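Automated tidying

Automated tidying is the use of robots to pick up loose household objects and return them to a storage place such as a box, shelf or drawer. It is treated as a branch of mobile manipulation. As of May 13, 2024, no general-purpose machine for the task was in common home use.

Background

Fixed robots have sorted known parts in factories for decades. Homes are harder. Objects are soft, overlap one another and are rarely found in the same position twice. The Menton arm, an early tabletop system, worked from a stored list of 146 items and stopped when it met anything else. Its successor, the Varer, dropped the list and used a learned grasp model, but needed up to 400 demonstrations for each new type of container.

Learning from people

Most later systems are trained on recordings of human work. In the Varela method, a person does the chore by hand while finger positions and camera views are logged. Plaris, a related project, released 999 such recordings in November – nearly all of them made at a table.

Putting a ball into an open box is a common test task.
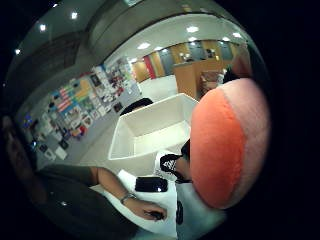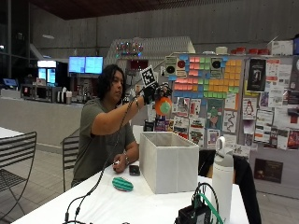
Limits

Rigid toys and balls are handled with fair reliability. Clothing, cables and thin paper are not. Speed also remains low, and the Plaris arm works on no more than 2 objects per minute. Deciding where an object belongs is usually left to the owner, who labels each container during setup.

See also: mobile manipulation, bin picking, learning from demonstration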